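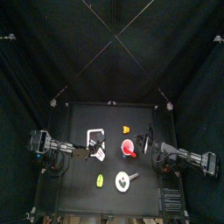
A table with black fabric curtains on three sides and overhead.

Namora's public library will stop charging for overdue books in May, ending a practice that has, by its own accounting, cost more than it earned for seven years running.

The fine is 10 cents a day, capped at a dollar. Mailing the letter asking for it costs 61 cents, before anyone has been paid to fold it. Last year the Darkeck Street branch sent up to 100 of these letters a month, several of them to people who had moved away and one to the library itself.

Existing fines will be wiped. Lost books still have to be paid for, and a card with three items more than six weeks late will be frozen until something comes back.

The town council approved the change after a short debate, most of it on whether people would still return anything. Zerkholm, up the valley, dropped its fines two years ago and reports that its shelves still have books on them. Borrowing is up there, and so are returns, including a guide to home canning last seen in 1988.
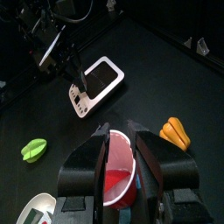

Zoila Apaza told the council that she had paid every fine she ever owed, on time, and wanted to know if she would be getting that back. She will not.

The Jalali Room branch keeps its drop box – and the sign above it, which still threatens a penalty in three type sizes. A new one is on order.

Filed under: Town Hall, Books & Libraries
14 comments | 37 shares
Contact the newsroom | Back to top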